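Okay, county budget night thread! The library money is BACK in. Final vote was 3 to 2, and Lerato Moodley switched sides after sitting through every single public comment (297 written ones too!!)

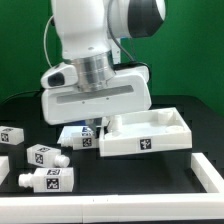 So what's in it: evening hours return in July, the Volline branch keeps its kids' room, and the bus pass for seniors stays put. I seriously thought the bus pass was gone.

Next up is the road levy hearing, 25th November, old courthouse. Areti Michailidis is chairing and she lets people finish their sentences. Come!

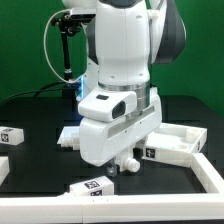
White arm, green backdrop

Sign up to speak by noon, folks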